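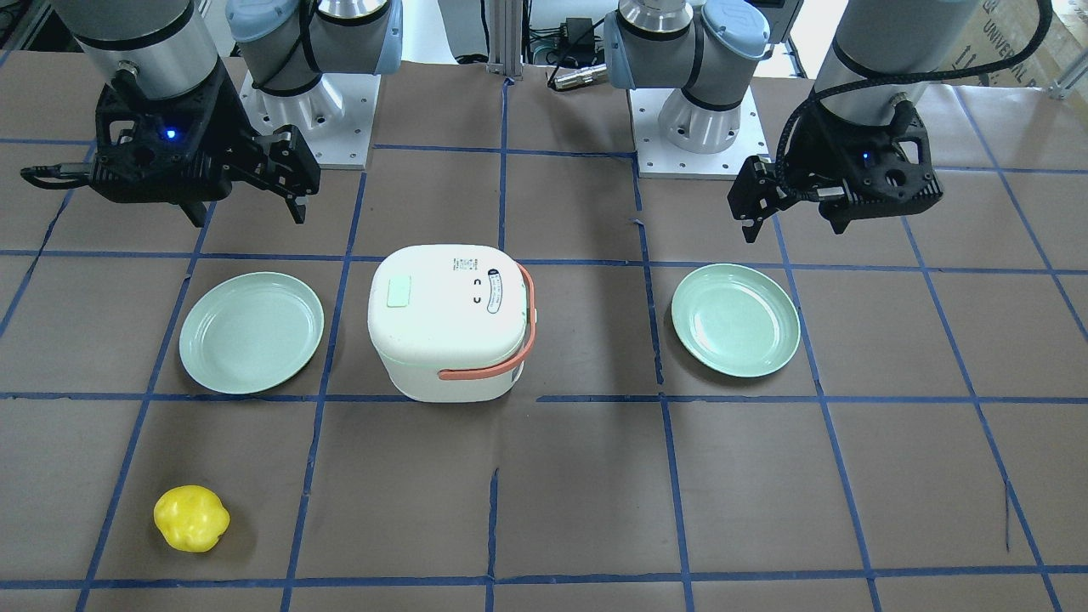

About us

Hi, I'm Lærke Thorlacius, and I run Grasard, a small cooking school above the old Duggan hardware store. If you've landed here because a friend told you we spend a whole evening on rice, your friend is right, and you should come anyway!

I didn't set out to teach anybody anything. I cooked in a hospital kitchen for years, then in a lunch place called Vurier (gone now, it's a phone shop), and what I kept running into was people who could make a very impressive dinner for eight and had no idea what to eat by themselves at half past six. Friends would text me from the grocery store. One had bought a bell pepper and wanted to know what it was for. So I had four of them over, we cooked a pot of rice and ate it with whatever was in my fridge, and they asked if they could come back and do it again. That was the first class, more or less.

We still do it that way. Every beginner course starts with a rice cooker, a couple of plates and one vegetable. I like a yellow pepper for the first night. It's sweet enough to eat raw, it's forgiving in the pan, and it looks cheerful next to white rice, which matters more than cookbooks let on. You learn to rinse, measure and leave the lid alone (this is the hard part, people really want to lift the lid). While the rice goes, you cut the pepper three different ways and taste how each one cooks. Then we sit down and eat. Class is two and a half hours and a good forty minutes of that is eating and talking, which I refuse to shorten.

I get asked a lot about our rice cookers. They're small, plain ones with a carrying handle, and I like a handle because we're forever moving them from shelf to table and back. You don't need a fancy one. If you already have a cooker at home, bring it to the second session and we'll work out its habits together, since every one of them seems to have its own opinion about water. A pot with a tight lid is fine too, and I'll show you that as well.

The plates are another thing. I'm fond of shallow ones with a bit of a rim, in a soft green if I can find them. The rim keeps the rice from wandering and the color makes nearly everything look good, peppers especially. I've bought plates at yard sales, from a closing cafeteria and once out of the trunk of a car in June, so please don't expect a matching set of anything.

Guðlaug Lauritsen joined me in our second year. She came as a student, stayed to wash up, and started rearranging my shelves without asking – they were a disgrace, so I hired her. She teaches the courses on leftovers and on packing lunches, and she wrote our little booklet, Clokine, which has 157 things to do with cooked rice. I have made maybe half of them. Number 40 is the one with fried egg and pickled radish, and it's the page that's always stuck together in the kitchen copy.

How the place works: classes are small, and everybody cooks. There's no demonstration table with me behind it and you taking notes. You'll share a work table with one other person, and you'll set it before you start and clear it when you're done. We're pretty strict about clearing as you go. Peelings in the bowl, knife back by the board, cloth on the hook. It sounds fussy when you read it, but after a week or two your hands just do it, and people tell me it's the habit they took home and kept.

We also go out to schools and community rooms. All we need is a couple of sturdy tables, a sink somewhere in the building and outlets that work. We bring the cookers, boards, plates and food. Guðlaug likes a group of teenagers best. I like retirees, who argue with me about salt.

The full beginner course is 795 for six evenings, ingredients and the booklet included, and you can pay in two parts. If that's a stretch, write to me and we'll figure something out. I mean it, I'd much rather have you at the table.

What should you bring? An apron if you like one, shoes you can stand in, and a container with a lid, because there's always rice left over. Tell us ahead of time about allergies. The door is on the side street, up the stairs, and it sticks a little, so push.

See you in the kitchen,
Lærke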